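Workshop notebook, Sunday, June
Kamau house, upstairs bath and the ceiling under it

Got in at 7:40, coffee in the van, and Leandro was already there with the dust sheets down. Love that man. The plan for today was to finish the shower wall prep upstairs and get a first coat of compound on the dining room ceiling patch, and we got one and a half of those done, so I'm calling it a decent day.

First the ceiling. We cut back to the joists on Friday's marks and the drywall was soft a good bit further than the stain showed. I kept poking with the awl and it kept going in, so the hole got bigger than I'd told the Kamaus it would. I texted them a photo before cutting any more (lesson from the Metwally job, where I cut first and then had a very long conversation in a driveway). They wrote back "do what you need," bless them. Joists themselves are fine. Meter read dry on all of them except the one right under the old drain, which is a touch high, so I've left that bay open with the little fan on it overnight.

New board is up everywhere else. Screws are set, seams taped, and I used paper tape on the butt joint even though Leandro likes mesh. We argued about it for the length of one sandwich. 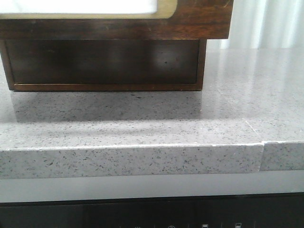

Anyway, the compound. I opened the new tub of Skallance setting compound and it goes off faster than the old stuff, way faster! I mixed what I normally mix and by the time I'd done the long seam I was dragging crumbs. Note for whoever does the second coat: mix half, work fast, clean the pan between batches. It sands nicely though, I tried a scrap, so I'm not sending it back.

Upstairs now. The old tub is gone and so is the surround. Behind the surround we found that the last people had run their tile straight over plain drywall with no membrane of any kind, so that's your leak, or most of it. The other part was the overflow gasket, which came away in my hand like an old cookie. I bagged it up to show Mrs. Kamau, she likes to see the evidence.

Framing on the wet wall was out of plumb by more than I wanted for large tile. We sistered 3 studs and shimmed the rest and it's sitting nicely now, long level shows daylight in one spot only and I can live with that under backer board. Board goes up tomorrow, then seams, then two coats of membrane with a night between them.

Ainhoa Bustamante came by before lunch to look at the drain rough-in. She wants the trap moved over a little so the new pan sits without us forcing it, and she's right, I'd measured from the old studs and forgotten the wall was growing. She'll do it first thing tomorrow and she's charging 400 for the visit including parts, which is in line with what I'd penciled in. She also said the shutoff for that bathroom is on its last legs and to get it swapped while everything's open. I've asked the Kamaus. Waiting to hear.

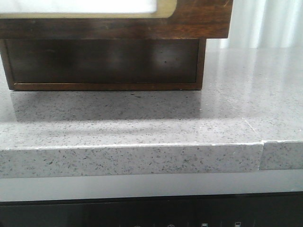
Can the membrane go on the same day as the backer board?
Only after the seam mortar has set up properly, and with this humidity I'd give it until the next morning. Leandro asked me this twice today so I'm writing it down where he can find it.

Tile. The Plendolport order landed in the garage on Saturday and I opened every box this time. Two cracked tiles in the bottom carton, which is within the overage, so no reorder needed. The shade matches across all the boxes, phew. The bullnose pieces haven't come. The supplier says they shipped separately and couldn't tell me anything else, so if they aren't here by the time we're ready for the niche I'll use the metal edge trim left over from Metwally and ask the Kamaus if they mind. I have enough of it, I checked the rack.

Money stuff so I don't forget: the extra board, the extra framing lumber and the bigger ceiling patch come to 525 on top of the estimate. I'm writing that up tonight as a change order. I'd like it signed before we close anything up. 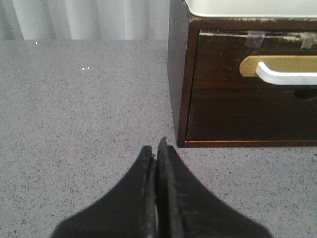
Paint is the other thing. They want the whole dining room ceiling rolled and I agree, you'd see the patch forever if we only did the one end. It's a dead flat white but an old one, gone a bit creamy, and stain blocker has to go on first over the ring that's left near the light fixture. Two coats of blocker, I don't trust one. Leandro is going to cut in and I'll roll, since he has the patience and I have the shoulders.

Left site at 4:15. Water off at the main for the bath branch only, kitchen and downstairs toilet are live, I ran both before I left.

For tomorrow: fan off and meter that wet bay, backer board screws (we're down to the end of a box), thinset, a fresh bucket, and give Leandro back his good margin trowel, which has been in my bag for 3 weeks.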